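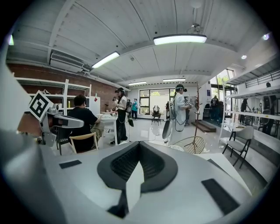 Two white hand-held grippers, one with a square black-and-white marker card on top.

FOR IMMEDIATE RELEASE
2025-01-15

Clernusell Opens Year-Round Costume Swap and Rental Counter in Gidside

GIDSIDE — Hi, I'm Tarek Karaki, I own Clernusell, and I'm writing this one myself because every time I hand a press release to somebody else it comes back with the word "solutions" in it. I sell costumes. Starting this month I'm also going to rent them and swap them, all year long, from a new counter at the back of our shop on Rudorton Street.

The swap works like this. You bring in a costume that's clean and has all its parts (yes, both gloves), we look it over while you wait, and you walk out with store credit or with something else off the swap rack in the same price group. Kids' costumes are an even trade, size for size or size up. My own two went through a pirate, a bee and a very itchy dragon in a single fall, and the dragon got worn for one evening! I still have it. It's on the rack now if you want it, size 6.

Rentals are for grown-ups and older teens. We've got 253 outfits ready to go, and they run $28 for a weekend or $31 if you want the wig and shoes too. A weekend means you pick up the day before your party and bring it back within 4 days, so there's no need to race across town the next morning with a headache. We do the cleaning. Please don't do the cleaning — I have lost two good velvet capes to kind people with washing machines.

What's on the rack? Lots of 1920s dresses and suits, more 1970s than I planned on, knights, witches, a full set of storybook animals, and a wall of plain basics like cloaks, vests and petticoats for folks who'd rather put their own look together. The animals come from Matar, the old theater supply house, which sold me its stock when it closed in September. Some of those heads are heavy. Try one on and walk around the store for a few minutes before you commit to a whole evening in it.

School plays and community theater groups can book a block of costumes at a lower rate. Call me with your cast list and rough sizes and I'll tell you what I can cover. Spring is when everybody calls at once, so earlier is better, and I can hold a booking without a deposit until two weeks before opening night.

I do still sell new costumes, and the Halloween order will come in on the usual schedule. Masks, makeup and tights are sale only, for reasons I think we can all live with. Gift cards work at the new counter, including the old paper ones.

The counter is open whenever the shop is. Come in through the front and head past the hats. If you're bringing in more than five pieces to swap, please call ahead so I can clear some table space.

About Clernusell
Clernusell is a family-owned costume and party shop in Gidside, selling costumes, wigs, hats and stage makeup.

Press contact
Tarek Karaki, owner, Clernusell, Rudorton Street, Gidside. Reporters are welcome to stop by and try things on.

###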